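August 16, 2026

4 min read

Equipment planning, second pass

Finally got a good block of time on the purchase list and I'm in a much better mood about it than I was in July. Back then it was one long wish list with everything marked urgent (my fault, mostly). Carol sent it back with "which of these would you miss first?" written across the top, and that turned out to be the right question.

So, missed first: hand-held gripper pairs. We have been treating them as small stuff next to the arms and they really aren't. Every hour of demonstration data goes through them, and when one side goes down the whole station stops. I want a spare pair on the shelf before we buy anything with a motor in it.

Where the list stands now:

Gripper pairs, wired. Four more pairs. Clive has been through the Geleck catalog and likes their wired model, same jaw opening as what we use, so the old recordings stay comparable. 900 a pair. He asked whether the price holds if we split the order and they said they'd get back to him. Chase this.

Cables. Ordering these with the grippers, in the longer length. I was going to leave cables for later as usual, and Trevor talked me out of it. His point is that a cable that reaches the near edge of the table and then has to find its own way across the carpet is going to get pulled sooner or later, and he would like proper floor channel at every station. Agreed. Need a length for each run, measured, no guessing!

Jaw pads. A bag of 40 from Fistine. Cheap and they wear, so I'm not going to debate this one. Gemma wants to try the softer grade on smooth handles and glass. Love this idea. If the soft ones hold up we could stop re-shooting the slippery objects so often, and that alone would pay for the bag.

Marker plates. We can cut these in the workshop. Stuart has the drawing. I'd like the mounting holes moved a little toward the back so a plate can be changed without taking the jaws off. Stuart says that's an easy change, he just wants it decided before he cuts a batch.

Tables. Tops are fine, keep them. Edge clamps are good too. What I'd change is the height, and only at new stations, so it goes into the frame order and not here.

Frames and rail. This is the expensive part and I keep going back and forth. Sala quoted for the complete frame, cut and drilled. Zusberg will sell us the aluminum as bar stock and we do the work. Zusberg is well under on price, but then it's Stuart's time, and he is already the bottleneck for plates. Current leaning: Sala for the first new station, then look at how much of it we'd really have wanted to do ourselves. Trevor leans the other way. We should argue it out with both quotes on the table, I've only been working off my notes.

Total stations. The plan says five by the end of the budget year. I still think that's doable, but only if the people side keeps up. A station with no operator booked on it is a very nice shelf. Carol is checking hours.

Arms. Holding off. I know, I know. I want them as much as anyone, and the demo Gemma found had me grinning all through lunch. But the hand-held sets give us more per dollar right now, and whatever we learn about jaws and pads carries straight over when we do buy.

Objects. There's no line for these and there should be. We keep raiding the kitchen and people's desks for props. Household items, bathroom items, mugs and glasses, things that stand up in other things. The pick-out-of-a-container tasks are my favorites and they eat props faster than you'd expect, and you want duplicates so a broken mug doesn't end a task. Put a small monthly amount in and let Gemma spend it as she likes.

To do:
- Geleck, split order price (Clive)
- cable runs measured (Trevor)
- plate drawing, holes moved, I sign off (me, Stuart)
- Sala and Zusberg quotes side by side
- props line added to sheet
- operator hours (Carol)

Mug and toothbrush task, both grippers:
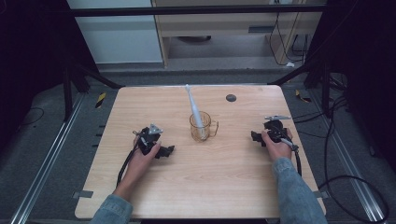

Should the spare gripper pair come out of this year's budget or wait for the next one?

Take it from this year's. It goes in with the Geleck order, ahead of the frames, and if the total runs over, the second new station moves back instead.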